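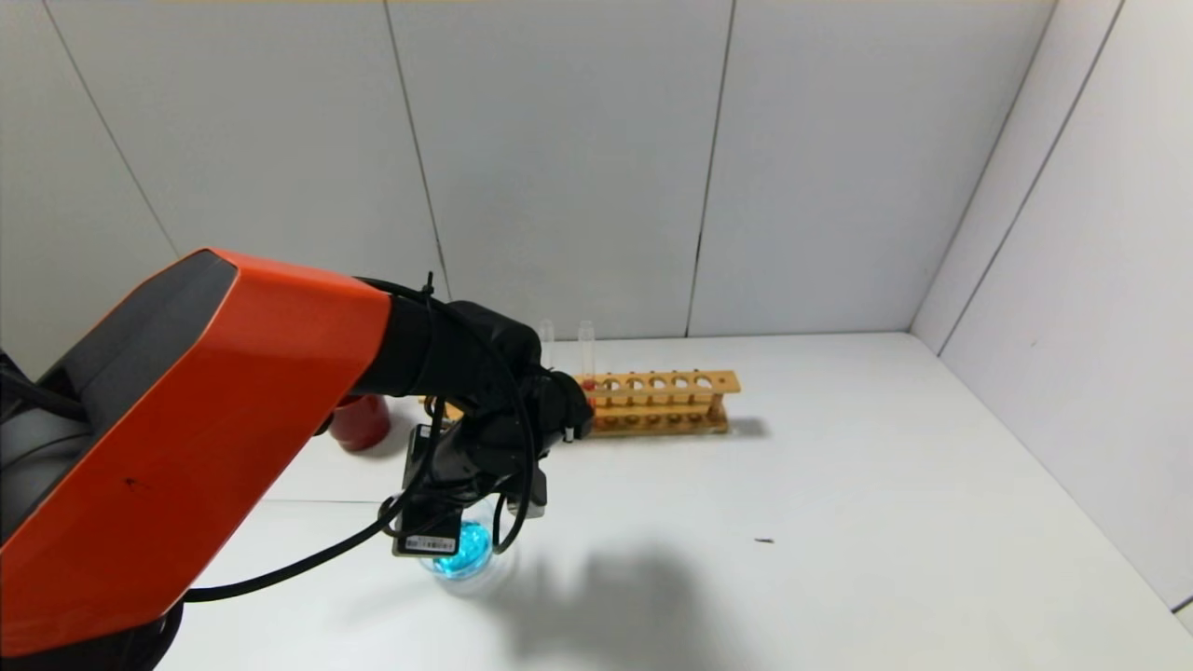 # Policy does well with few tubes in the rack, falls apart when there are more. Is my ablation telling me anything?

**Reet Lill**

I'm working on a pick-and-place study with one arm, one white table and a wooden test tube rack. The policy is trained by behavior cloning from 420 teleoperated demonstrations. Input is the head view, the wrist view and joint positions. Output is a chunk of joint targets. The task is to take the tube of a named color out of the rack and set it into a second spot. There's also a beaker task with the same arm, but that one behaves and I'm leaving it out.

For the paper I wanted to show how much each camera contributes. So I trained three versions (both views, head only, wrist only) on the same demonstrations with the same number of steps, and ran 60 trials of each.

Both views and wrist only came out close to each other. Head only was clearly worse, mostly because the fingers stop a little to one side of the tube and close on nothing or on the rail. That part I expected.
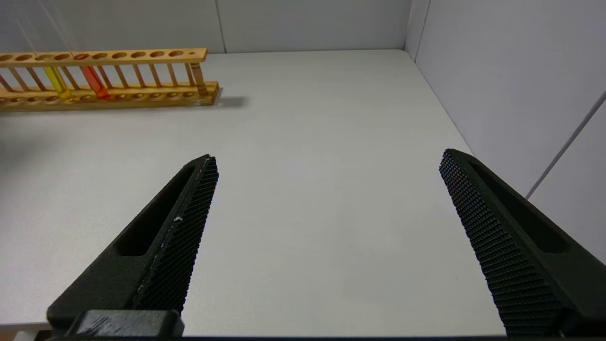
*Wrist view with the gripper open, three tubes in the rack.*

What I didn't expect is that nearly all the failures of the two-view policy are in layouts with more tubes standing in the rack. It had 14 failures in 60, and only two of those were in the layouts with three tubes or fewer. In the fuller ones it goes to a neighbor of the right tube, or it starts toward the right one and drifts off on the way down. The wrist-only version does the same thing in the same layouts, so I can't blame the head view for it.
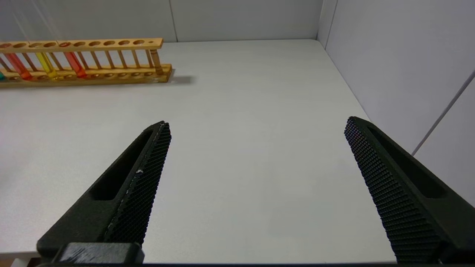 My demonstrations were collected over several sessions and I didn't plan the layouts. Whoever was driving the arm put tubes wherever they liked. I counted afterward, and the fuller layouts are a small part of the set. So there are two explanations I can't separate: not enough demonstrations with a crowded rack, or the wrist view is ambiguous when tubes of a similar color stand near each other and lean.

Is there a standard way to split these without collecting everything again? I can run more trials easily. New demonstrations are slow, up to 10 an hour once I include resetting the rack.

I'm using the Treretti training code with the default image size, if that matters.

---

**Evangelia Kontogiannis**

You can separate them, or at least get most of the way, and you don't need a full new set.

First, your trials. Right now "number of tubes" is mixed up with "which colors are present" and "where the target is in the row." Make a fixed list of layouts before you run anything. Vary the count, the target position and whether a similar color is next to the target, and don't let the same factor always move with another one. Write the list down and go through it in shuffled order, all three policies on each layout before you change the rack. That last part helps a lot. If the light changes or somebody bumps the rack, it hits every policy the same way.

If it's ambiguity, a full rack of clearly different colors should be fine and a rack with only two similar tubes side by side should fail. If it's coverage, the full rack fails whatever the colors are.

Second, the training side. Don't add data yet, take some away. Cut the uncrowded demonstrations down until crowded and uncrowded are equal in number, and train on that. Then train on a random subset of the same size. If the balanced one does better on crowded layouts with the same total, you have a coverage problem and you can say so in the paper. If they fail equally it's less clear, since both sets are small. I'd report it as inconclusive.

We did this on the Andreadis project with bolts in a tray and it was coverage, but the parts didn't lean and they were all one color, so I wouldn't lean on that result too much.

Also check the drift you mention. Does it happen inside one action chunk or at the boundary between two? Log the chunk index with each failure. When the policy replans halfway down and changes its mind about the target, that shows up as drift, and it has a different fix. Shorter chunks will usually make it worse.

One thing about the write-up: 60 trials is fine for head only versus the rest. It's thin for splitting failures by tube count. Give the raw counts per layout and put an interval on them — please don't turn them into percentages with a decimal.

---

**pketch**

try bigger images. default in treretti is small and a tube is only a few pixels wide in the head view. fixed half my problems

---

**Didik**

Agree with the fixed layout list. I'd add one cheap test. Take the recorded wrist frames from the failed trials, freeze the policy, and swap only the color name in the instruction. If the predicted targets barely change, the policy isn't using the name much in crowded layouts and is going to whatever position was most common in training. You can do that offline in an afternoon without touching the arm.

On image size, maybe, but change it after the tests above. Otherwise you have a third explanation in the mix. And the wrist-only numbers suggest the head view isn't where the trouble is.

---

**Reet Lill**

Thank you. I did the color name swap on the failed trials first because it was the easiest. In the crowded layouts the targets move very little when I change the name. In the three-tube ones they move to the correct tube. So it looks like Didik's guess, and probably coverage underneath it, though I haven't trained the balanced subset yet.

The chunk index wasn't being saved. I've added it to the logger and will rerun all three policies on a written list of layouts. The image size stays where it is until that's done.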